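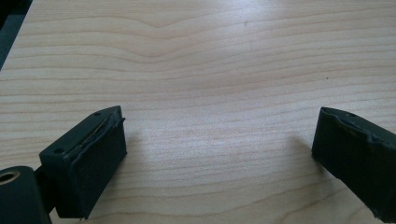
Broadcast Delays and Viewer Response: The Case of Cernilon
Student Project Report, Media Studies
Submitted by Kęstutis Jõgi, April 2026

1. Background
Cernilon is an animated crime series shown on the regional channel Trulard. After a warehouse fire in Prostatham, the channel withdrew episode 4, in which a character sets fire to a storage depot. The episode was replaced with a rerun and was released online 30 days later with a short notice before the opening titles. This report examines how regular viewers judged that decision.

2. Method
An online questionnaire was sent to 1,000 members of the Mancuso fan forum. A total of 663 completed forms were received. Respondents were asked whether they had known of the fire, whether they agreed with the delay, and how they would have preferred to be informed.
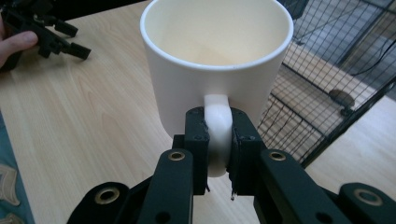

Forms with no answer to the second question were returned to the sender once for completion. Written comments were coded by hand using the categories listed in the appendix.

3. Findings
Most respondents accepted the delay. Objections were directed mainly at the wording of the channel's announcement, which did not name the episode or give a new date. Viewers living in Prostatham were more likely to support the withdrawal and wrote longer comments.

4. Limitations
Forum members follow the series closely and do not represent the general audience. The questionnaire was offered in English only.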